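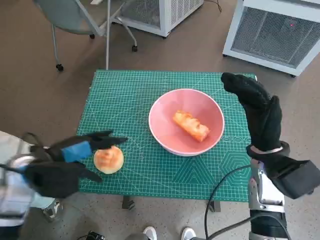

Tracey Bickerstaff wrote in to ask whether the Calar hand kit can be taught a simple pick and place by somebody who has never programmed a thing, or whether the free trial is just a way of getting you hooked before the hard part starts. Fair question, Tracey! I've had the two-handed Calar setup on trial for a while now, and I went in with pretty much the same worry.

Short answer: yes, you can teach it, and you can do it in an afternoon. Long answer is the rest of this page.

What you need before you start

The kit comes with the hands, the wrist adapters, the gloves and the software. You supply the arms, a small table and some things to pick up. I'd also get a cutting mat with a printed grid, the green kind people use for crafts. Mine lives on the table full time now. When a grasp goes wrong you can look at the grid lines and put the bowl back where it was, and that alone saved me a lot of muttering.

For objects, start with a bun and a bowl. A round bun is forgiving, the fingers can come at it from nearly any side, and a bowl gives you an obvious place to put it. Leave cups with handles for another day.

Step 1. Put the gloves on the hands

Do this before you power anything up. Work each finger down to the tip and smooth the palm flat. I left a wrinkle at the base of one thumb the first time and spent ages blaming the software (sorry, software).

Step 2. Set the home pose

Open the Poses tab, move both hands above the mat and press Save Home. Keep one hand off to the side, up and out of the way, if you're only teaching the other one. The manual has you park both of them low, but I kept catching the bowl on the way up, so I ignore that page.

Step 3. Check your cables

Swing each arm slowly through its whole range at 20 percent speed and watch the cables the entire time. You want a loose loop with enough slack for the farthest reach. If it pulls tight anywhere, stop and re-route it now.

Step 4. Record your demonstrations

Press Record, guide the hand to the bun, close, lift, carry it to the bowl, open, go home. Press Stop. That's one demo. The quick start card says 50 is enough, and for one bun in one spot it probably is. I moved the bun a little between runs and went on to 200, and I could tell the difference. Put some music on — it's dull work.

Come in with the fingers over the top and the thumb low. If you pinch from straight above, the bun tends to roll off toward the edge.

Step 5. Train and test

Hit Train and go have lunch. When it's finished, run it at low speed with a finger on the stop button. My first version hovered over the bun, thought about it, and went home again. Another 20 demos, all of them slow and careful on the approach, sorted that out.

Step 6. Add something awkward

Once the bun is working, try a longer piece of food, real or pretend. Long shapes make you care about which way the wrist is turned, so record them lying at different angles. You can reuse your home pose but start a new task, don't pile it onto the old one.

So is it worth paying for?

I think so, with a grumble or two. The finger control is lovely and the Poses tab is about as plain as this sort of software gets. The grumbles: there are only 4 task slots on the basic plan, and you can't rename a task after you save it, so I am now the owner of one called "bun test bun." Support answered me the same day both times I emailed. Sandra Goodall on the Calar help desk tells me renaming is on the list for the March update.

If you're still on the fence, Tracey, take the trial and do steps 1 through 4 on the first day. Export your demos before it runs out, too. The Export button is under Account, of all places.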